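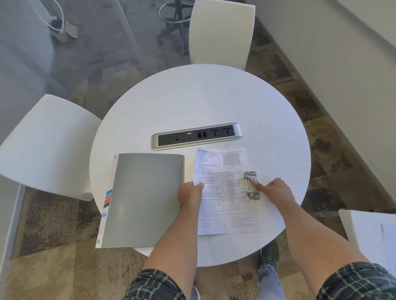

A printed page and a small hole punch.

4 min read

I want to make a case for printing things out and keeping them. I mean the dull, useful stuff: the boiler manual, the bread recipe you finally got right, the bus timetable, the instructions for resetting the thermostat after a power cut. Put them on paper, put two holes in the side, and put them in a binder on a shelf where everybody in the house can reach it. I've been doing this for 14 months now and I can't believe how much I enjoy it!

It started with a storm. We live on the edge of Peldale, where the power goes out more than it should, and one evening in April it went out while a pot of beans was halfway through a recipe that lived on my tablet. The tablet had three percent left. I had made those beans maybe twenty times and I still couldn't have told you how much vinegar went in at the end. I guessed, and I guessed high. We ate them anyway, by candlelight, making faces.

The next morning I printed the recipe. Then I printed the one for the flatbread that goes with it, and by lunch I was hunting through old emails for the paint colors in the hallway (Osance on the walls, Piller on the trim, and I would have sworn it was the other way around). It felt wonderful. All these scraps of knowledge I'd been half carrying in my head for years, and here was a way to set them down.

People tell me a phone does the same job, and I do love my phone. But a phone is one person's. If I know where the shutoff valve instructions are saved, that helps me and nobody else. The binder belongs to the kitchen. My kids look things up in it without asking. A house sitter found the trash schedule on her first day and left a note in the margin saying the truck comes earlier than it says, and she was right, and now the note is part of the page. I love that note. You can't get that kind of thing from a link.

And the margins! Give a recipe a couple of years and it turns into a conversation. "Less salt." "More salt, ignore this." "Doubled for the block party, used the big pan." My grandmother's cards were like that, and I used to think they were charming because they were old. I now think they were charming because people had argued on them.

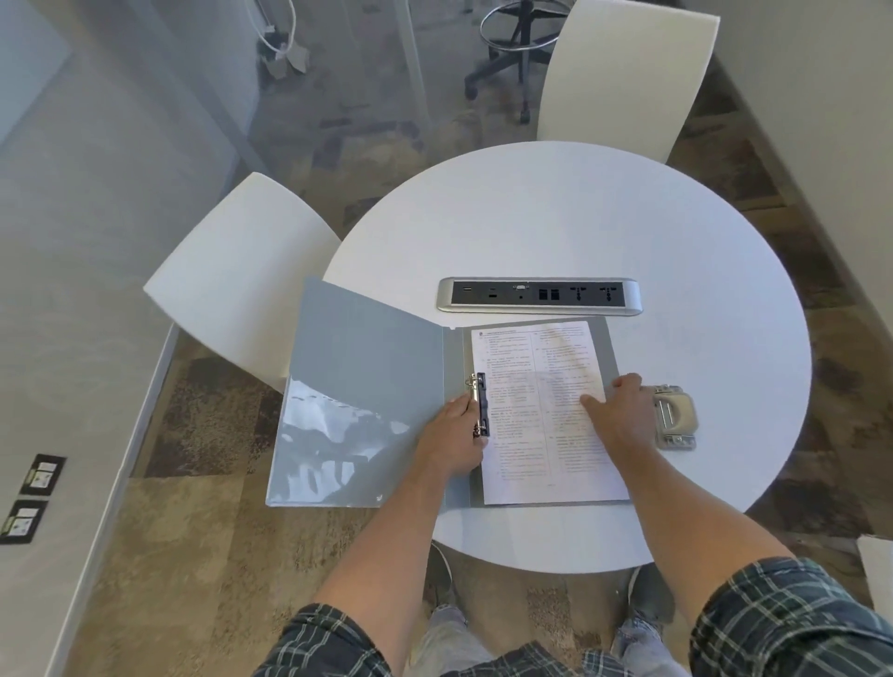 I've also come to like the upkeep, which surprised me more than anything. Twice a year I make a pot of coffee, sit down and go through the whole thing from front to back. Out goes the warranty for the toaster we gave away. In goes the new number for the dentist. Last time I had it up to 60 pages and took 12 of them out, and the sections made sense again. It takes an hour or so and I come away feeling that I know how my own house works, a feeling I recommend to anyone.

There are fair objections. Paper gets lost, paper burns, and you can't search it by typing a word. I keep scans of the pages that would really hurt to lose, and I have a contents list at the front that I update in pencil. There's also the question of private papers, and I'd keep those somewhere else entirely. Nothing goes in my binder that I'd mind a guest reading over breakfast. As for waste, a few dozen sheets over more than a year seems a small price, and half of mine are printed on the backs of old school handouts.

If you want to try it, please don't buy a system. There's a shop in town called Mirzaei that sells beautiful leather planners with tabs for everything, and I've stood in there stroking the covers like anyone else, but I'd start with whatever binder is already in your closet. Print the one page you looked up most often last month. Stick it in. Next week you'll find yourself looking for something else, and you can print that too.

Mine now opens on its own to the beans. The page has a brown ring on it from a mug and the vinegar line is underlined three times: two tablespoons, at the very end, off the heat.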